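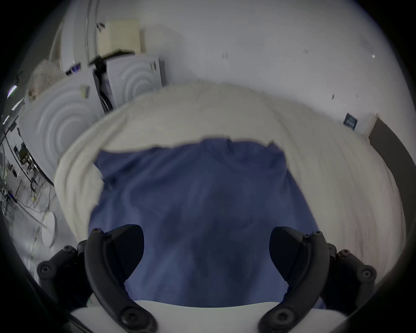
Folding on the Bed: Notes From the June Laundry Evening

Most people who came to the laundry evening at Kereama in June said they do their folding on the bed. It is the largest flat surface in most apartments, and it is the right height if you don't mind bending a little.

The trouble is that a bed is soft. A shirt laid on a loose sheet picks up the creases of whatever is under it, and the first fold goes crooked. Pull the sheet smooth before you start, or fold on top of a firm blanket.
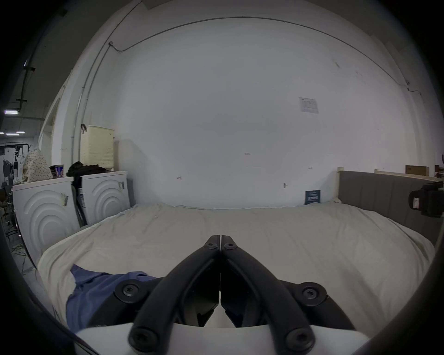 By Sewwandi Gamage
Home Pages, Nirkeo Residents' Newsletter
November 10, 2023

Start with one piece at a time and leave the rest in the basket. Take hold of the two near corners and pull them apart until the hem is straight – not so hard that a knit stretches. Lay it down, then smooth from the middle out toward the sides with a flat hand.

Check the far corners too. Thin knits like to double over on themselves, and a flap that gets folded in will leave a hard line by morning.

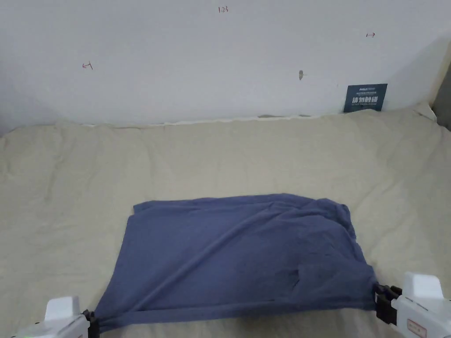 Once the piece is flat, bring the sides in and fold up from the bottom in thirds. Towels can go in half first. A hall closet shelf in our building is 36 inches wide, and towels folded this way fit side by side with no overhang.

Several of you asked about folding boards. We have two to lend at the Kereama desk, and they work best on shirts with sleeves. Please bring them back within the week.

The next evening will cover fitted sheets. There is room for 40 people, and the sign-up sheet is by the mailboxes.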